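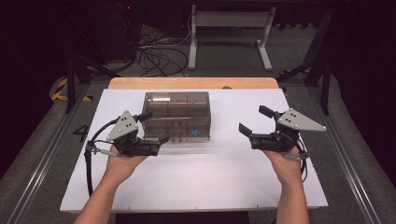 Station 4, bimanual handheld grippers with the compartment box on the white board.

Handheld demonstrations and compartment boxes: results from the first data set
Forum: Manipulation Research > Methods and Results

Posted by zupan_bench
Member, Zupan Manipulation Group

We would like to share a result from our work on two-handed demonstrations and request comments before the write-up is submitted in October. The demonstrator holds one gripper in each hand and performs the task directly, with no arm in the loop. The recordings are then used to train a policy, which is run on a two-arm cell carrying the same fingers.

The task is to grasp the divided box from both sides, lift it, turn it a quarter turn and set it down inside a marked area. We collected 688 demonstrations. From these we trained one policy on the full set and one on a reduced set of 420, in which we kept only the demonstrations where both grippers made contact within a short interval of each other.

The policy trained on the reduced set performed better. In 32 trials on the cell it completed the task 21 times. The policy trained on the full set was noticeably weaker under the same conditions, and its failures were mostly of one type: one finger pushed the box sideways before the other had arrived.

Our reading is that consistent contact timing matters more than the number of demonstrations for this task. Comments are welcome.

Posted by erico_lab_2
Senior Member

Thank you for posting the counts. I do not believe the conclusion follows from them. By keeping only the demonstrations with close contact timing, you may also have removed the slower demonstrators, the harder starting positions, or both. The reduced set could be easier in several ways at once.

A fair comparison would include a third policy, trained on 420 demonstrations drawn at random from the full set. Was this done?

Posted by zupan_bench
Member, Zupan Manipulation Group

It was not done. The point is accepted, and the run has been added to the schedule. With respect to starting positions, we checked these before filtering and found no clear difference between the kept and discarded groups. We did not make the same check by demonstrator.

Posted by tasix_user
Member

Our group uses the Tasix pipeline with a similar handheld setup, and we have a concern of a different kind. The box is see-through. In our experience, clear plastic gives poor results with any method that depends on depth, and the dividers make matters worse by adding edges inside the outline of the object. How was the box tracked?

Posted by zupan_bench
Member, Zupan Manipulation Group

The box was not tracked. The policy receives color images and the gripper positions only. We chose a clear box for that reason, and the plain white board was used to limit changes in what is seen through the walls. We recognize that this makes the visual problem simpler than it would be on an ordinary table.

Posted by vida_methods
Moderator

Speaking for the Vida methods section, I would place more weight on the board than previous posters have. A transparent object on a uniform white surface is a narrow test. If the board is removed, the policy may no longer find the side walls at all. We request that the write-up state this limit in the main text and not in an appendix.

I do not share the objection raised by erico_lab_2 in full. The failure type reported for the full set – one finger arriving early and pushing the box – is what one would expect if timing were the cause. That is evidence, although it is indirect.

Posted by erico_lab_2
Senior Member

It is evidence that the failure involves timing. It is not evidence that filtering by timing is the remedy. A slower closing speed on the cell might remove the same failures without discarding a single demonstration. I would ask that this be tested before any general advice is given to other groups.

Posted by tasix_user
Member

I support the closing speed test. I would also ask whether the cables affect the demonstrations. Our demonstrators reported that a cable at the back of the gripper pulled on the wrist during turns, and the recorded paths were less smooth on that side.

Posted by zupan_bench
Member, Zupan Manipulation Group

Each gripper has a cable, and we have not measured the effect. The quarter turn is the part of the task where it would be expected to appear. We will compare path smoothness between the left and right hands using the existing recordings.

The following items will be completed before submission: the random draw of 420, the check by demonstrator, and one set of trials at reduced closing speed. Trials without the white board will be run if time on the cell permits. Results will be posted in this thread.

Posted by vida_methods
Moderator

Noted. The thread will remain open until the new results are available. Members with comparable data on transparent objects are asked to post it here and to state the number of trials.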